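The data team at Serden works out of a shed in Grodden with a sealed yard at the back. Its lead has been collecting demonstrations for the Zuresau project since February. We spoke over lunch, between driving blocks.

The job is to record people operating a mobile robot by hand, so a model can learn from what they did. Each operator works in 2-hour blocks. A good block yields 16 usable episodes.

"People expect a lot more than that," she said. "Resetting takes time. You put everything back, move the base, check the cameras, then go again."

She doesn't throw out clumsy runs. If an operator overshoots and corrects, the correction stays in. "A model that's only seen tidy driving has no idea what to do when it's off by a few centimetres. We cut the ones where someone stopped to answer the phone."

The labels are kept short. Operators write one line per episode, and a second person reads it against the video before the file goes in. She said the early labels were a mess, with three different names for the same bin.

I asked what she would change. "More sites. We had 21 operators through last year and nearly all of them drove on the same indoor floor. You could see it in the results."
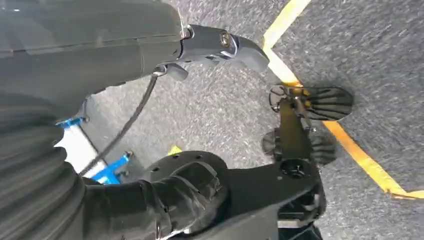 The outdoor runs started 10 weeks ago, and she reviews the wrist video from them herself. Travel between tasks is recorded too, and she keeps plenty of it. "You get grey asphalt smearing past and a yellow line running behind the fingers. I want that in there. Paint on the ground shouldn't mean anything to the gripper, and it only learns that by seeing it." Blurred stretches are tagged so the training group at Haque can weight them as they like.

The next round will use the same yard in the early evening, when the light is lower. She is still writing the task list.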